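Sostside Forums > Manipulation > Data collection

Thread: Splitting a PC teardown into episodes, drive step vs. whole sequence

gondel_bench
Posted 28/04/2025

We are collecting teleoperated demonstrations of desktop disassembly and reassembly. Two arms, Dell tower on its side, side panel off. The current set is 1,190 episodes across all steps. The policy trained on it handles cables passably and does badly on the hard drive. Typical failure: fingers arrive at the carrier a few millimeters to one side, close anyway, and push the carrier against the bay wall.

Wrist view at the carrier:

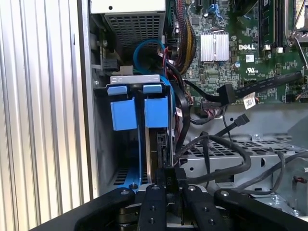 Questions
1. Do you record the drive step as its own task, or only as part of the full sequence?
2. Do you keep demonstrations where the operator misses the tabs and corrects?
3. Does anyone crop the wrist view? The fingers take up a lot of the lower part and the carrier is behind them for much of the approach.

turcotte_k
Own task. We tried full sequences first and the drive step was a small fraction of the total frames, so the loss hardly noticed it. Separate episodes, separate language label, start pose varied by hand. 200 episodes of one step did more for us than doubling the long ones.

Do not crop. If the encoder never sees the fingers it has no reference for the gap between them and the tabs.

joveo_user
Disagree on separate tasks. You get a policy that does the drive from a clean start pose and falls over when it inherits whatever state the previous step left. Cables are the obvious case. In your wrist view there is a loose black SATA cable sitting below the board and a blue one looping under the power supply. In a full sequence those end up somewhere different each run. In isolated episodes the operator tidies them between resets without thinking about it, and the variation is gone.

turcotte_k
Then tell the operator not to tidy them. Ours have a reset sheet with cable positions drawn at random.

joveo_user
A reset sheet gives you the positions you thought of.

Gorazd Obradović
On question 2: keep the corrections, tag them, and trim the pause. The pause is what hurts. When an operator misses, they stop and look, and the policy learns to stop next to the carrier. We cut idle segments longer than 2 seconds and the hovering went away.

Also, what does your fixed view look like? If the drive bay is hidden behind an arm, the wrist camera is doing all the work and your lateral error makes sense.

gondel_bench
Trimming is easy to add, will do it on the next export. Fixed view below. The gripper is over the drive bay side, the blue latches are low on the right, the fixture for small parts is on the table to the left of the case.
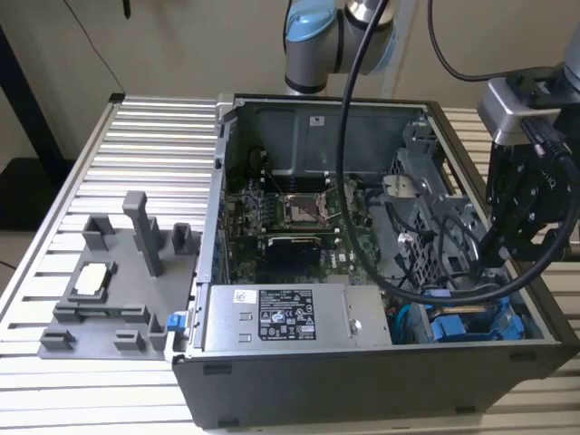
Re: fixed view

Gorazd Obradović
The latches are visible there, so it is less bad than I expected. The gripper and its camera mount will still cover that corner once they come down. I would move the camera toward the bay side before changing anything about the episodes. The CPU socket is in the middle of the case and would stay in view.

joveo_user
Moving it mid-collection means two camera poses in one dataset. Fine if you log the extrinsics, a mess if you don't.

turcotte_k
We moved ours in September and mixed old and new data with no drop on the older steps. No extrinsics logged.

joveo_user
Different encoder, different task. I would not generalize from that.

gondel_bench
Plan for now: camera stays put, idle segments trimmed, a block of drive-only episodes with cables left where they fall. Retrain, compare on the same start states. If the lateral miss is still there I will move the camera and start a new split. Will post the success rates for both.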